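Search this journal Search

4. Living with the Dekusano kit

I should say up front that I paid for the Dekusano two-arm kit out of our own lab budget, 915 dollars for the year's software license, and that I came to it as a skeptic. Dish racks are mean to robots. The slots are narrow, the wires are thin, and a plate has one good place to grab it, which the rack usually hides. So dishes were what I picked for the review! 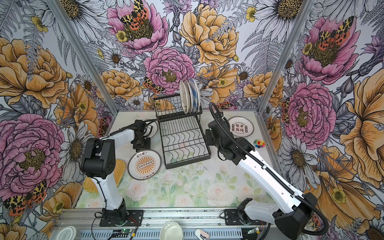 How long does it take to get both arms running? An afternoon, if you skip the Garnunano calibration add-on and use the stock routine.

I ran 753 plate moves over the winter, mostly in December, and kept the default grip force for the first 200. After that I let myself fiddle (I can't help it). The left arm took to the lighter grip right away. The right one needed its own setting, and the software buries that three menus down.

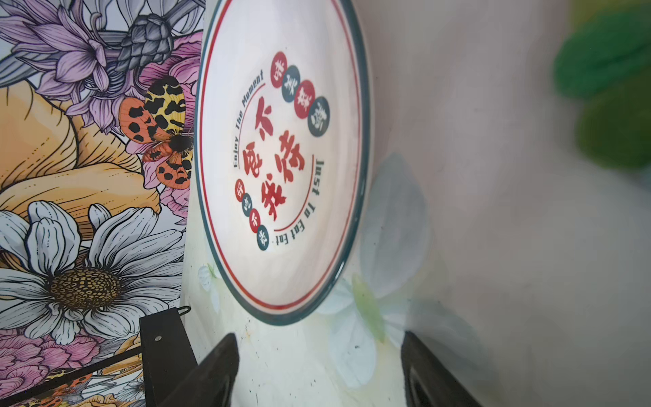
Wrist cameras are the part of this kit I'd buy again tomorrow. The vendor's plate detector looks for a closed curve, and it likes contrast between the rim and whatever is behind it. A dark teal rim with a thin red line just inside gives it plenty to hold on to, even with big flowers and a spotted moth in the background. Plain white on a pale table is a harder job, and my retries bunched up there.

Lillow's competing kit ships with one wrist camera for the pair, and you swap it over by hand.

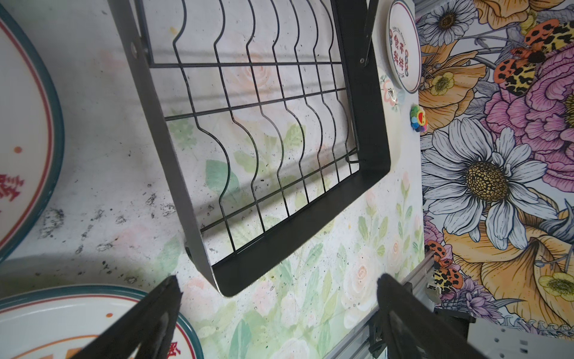 I never warmed to that. With a view from each wrist I could line up an approach from one side, check it from the other, and get on with the next plate. The Gashi fingers that come in the Dekusano box are a bit chunky for narrow gaps, though, and I'd like a slimmer set as an option.

Figure 4. Both arms at the rack, with one plate lying flat in front of it.
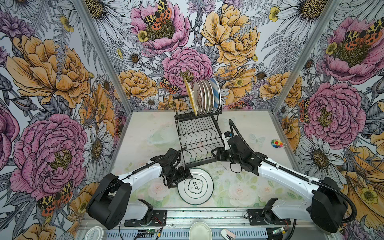
Lillow wrote back on an early draft that a single camera keeps the wiring simpler and that I had been testing with an older release of their detector. Fair enough on the second point, and I've added the release number to the appendix.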